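Erkcombe Kitchen Table Set: README

Last revised May 25, 2021

Contents

What this set is
What is in it
How the items were picked
Laying out the table
File layout
Label list and naming rules
Spelling and language notes
Known problems
Care of the physical items
Use and credit
Contact

What this set is

The Erkcombe Kitchen Table Set is a collection of overhead photographs of small kitchen items on a white tabletop, along with a label file for each photograph. The items are mostly play food and play kitchenware: fruit, bottles, plates, a colander, an oven. They are set out in different arrangements, some tidy and some not.

We put it together for people who need plain pictures of everyday kitchen words. The first users were the language tutors at Menon, who wanted pictures where a learner could point to an item and say where it was in relation to something else. After that we had requests from people who write sorting and tidying exercises, and the labels were extended to cover position as well as name.

The set holds 305 photographs in this release. The earlier release, from November, had 100 of these, and all of them are still here under the same file names.

What is in it

Each photograph has one label file. A label file gives the name of every item, its main color, and one or more position lines. Position lines are written as short phrases, for example "orange slice, right of plate" or "ketchup bottle, on plate." They describe what is on the table at the moment of the photograph. They do not say how the item got there or where it is going next.

The items fall into these groups:

Food: strawberries, orange slices, and other single pieces of fruit and vegetables.
Bottles: ketchup and other sauce bottles.
Dishes: plates, bowls, and cups.
Tools and cookware: colander, pans, spoons.
Appliances: the oven.

Not every group shows up in every photograph. A typical layout has a plate as the main reference item and several other things placed on it or beside it. 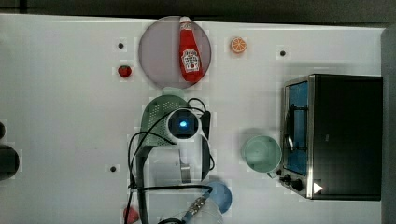 The plate is the item we use most for position lines, and the reason is practical. It is round, it is flat, and other things can be on it, next to it, or across its rim. When an item lies fully inside the rim we write "on plate." When it lies partly over the rim we write "on plate, over rim." When it only touches the outside we write "beside plate." Labelers disagreed about this more than about anything else, so please read the section on naming rules before you add labels of your own.

How the items were picked

Anisa Lubis chose the first items from a box of play kitchen pieces kept at our Skomow room. She left out anything with loose parts and anything that rolled off the table when bumped. More pieces were added later, mainly to get a wider range of colors. We wanted red things that were different from each other in shape, so that "the red one" would not be enough of an answer. A ketchup bottle and a strawberry do this well.

We kept duplicates on purpose. Where there are two strawberries in a layout, they don't have to be the same red. The label file lists them separately as strawberry_a and strawberry_b. The letter a goes to the one nearest the far edge of the table. If they are level, a goes to the one on the left.

We did not include glass, real knives, or real food. A few people have asked for real fruit, and Intan Wattimena tried a small number of layouts with it. The color changed over the course of an afternoon and the labels for color stopped being useful, so those photographs were dropped.

Laying out the table

If you want to make your own photographs to go with ours, these are the steps we follow.

Wipe the table and let it dry. The white surface shows every crumb and smudge. Small marks that won't come off can stay. They are not labeled.

Put the reference item down first. This is the plate in most layouts, and a bowl or the colander in the rest.

Add the large items next. The oven and the colander take up a lot of room and it is hard to fit them in afterward.

Add the small items last. Leave open table between some of them. Crowded layouts are useful, but if every layout is crowded the words "near" and "far" stop meaning much.

Lay bottles down or stand them up, and record which. A bottle lying down gets a direction as well: the direction its cap points. A bottle with the cap toward the far edge is "cap away."

Check the label file against the table before you clear anything. It is much easier to settle a question while the items are still in place.

A layout takes longer to label than to set out. Nour Nimri, who did the largest share of the labeling, suggests working in batches of 8 and stopping for a break between them.

File layout

The top folder is called erkcombe_table. Inside it are three folders and two loose files.

photos
Holds the photographs, named with a four-digit number, starting at 0001.

labels
Holds the label files, plain text, with the same number as the photograph.

wordlists
Holds the item names in alphabetical order and the list of position phrases.

README
The file you are reading.

CHANGES
A short list of what was changed in each release.

A label file has one item per line. The fields are separated by semicolons, in this order: item name; color; position; note. The note field is often blank. A line might read:

orange_slice; orange; right of plate;
strawberry_a; red; left of plate; leaves on
ketchup_bottle; red; on plate; lying down, cap away

Please keep the semicolon at the end of a line even when there is no note. The script that builds the word lists skips any line without it, and does so silently.

Label list and naming rules

There are 19 item names in use. They are all in the word list and we would like to keep the number low. If you have a new item, try first to fit it to a name that is already there. A saucer is a plate. A mug is a cup.

Some rules that come up often:

Left and right are given as seen in the photograph, with the far edge of the table at the top.

"Above" and "below" are not used for items lying on the table. Use "farther" and "nearer." We changed this after the first release because learners took "above" to mean up in the air.

Color is the main color of the item only. The ketchup bottle is red even though its cap and label are another color. A plate between gray and purple goes down as gray unless the purple is strong. We know this one is not very good. See Known problems.

Writing printed on an item is not copied into the label file. It is often too soft to read and we did not want people guessing.

Items that are partly hidden are still labeled if you can tell what they are. Add "part hidden" to the note. If you can't tell, leave the item out and add a line at the end that says "other: 1 item not labeled."

Size words (big, small) are left out. A play strawberry is small next to a play plate, but learners compared it with a real strawberry and the answers came out mixed.

Spelling and language notes

The main word list uses American spelling. Melati Kusuma made an Indonesian version of the list, which is in the same folder. It covers all the item names and most of the position phrases. "Over rim" has no entry there yet. She tried two wordings with the tutors and neither was clear to beginners.

If you translate the list into another language, keep the English name in the first column so that the files still match up. Plurals are not needed, as every item has its own line.

Known problems

The color labels for pale and mixed colors are uneven. Two labelers working on the same photograph gave different answers for the lighter plates and for the pinker fruit. We settled these by vote, and some of the votes were close. If color matters a lot in your work, check these yourself.

The light is not the same in all photographs. Those numbered early were taken in the front room at Skomow and look a little cooler.

The strawberries are over-represented. They turn up far more often than the spoons or the cups. If you are choosing a smaller group of photographs for a class, pick by item from the word list and don't simply take the first ones in the folder.

Position lines in the November photographs were written before the rule about "farther" and "nearer." They have been converted, but some mistakes are likely left. Please send us any you find, with the photo number.

There are no layouts with an empty plate and nothing else on the table. Several tutors have asked for one as a starting picture. It is on our list.

Care of the physical items

This part is for people who borrow the box. Count the small pieces against the card in the lid before you sign it back in. Wash the plates and the colander by hand in warm water. Do not soak the bottles, as the labels lift at the corners. The oven can be wiped with a damp cloth. Fruit goes in the cloth bag, with the strawberries in the side pocket so that the leaves don't get bent.

The box fits under the table in the Zitar reading room, and it can be collected from there or from Skomow.

Use and credit

You may copy, print, crop, and share the photographs and labels for teaching, study, or research. Please credit the set as "Erkcombe Kitchen Table Set" and give the release date at the top of this file. If you change the labels, say so, and give your version a different name.

Contact

Questions about labels go to Nour Nimri. Questions about the box and borrowing go to Anjani Setiawan, who also keeps the CHANGES file. Corrections are added at the next release and the sender is listed by name unless they ask us not to.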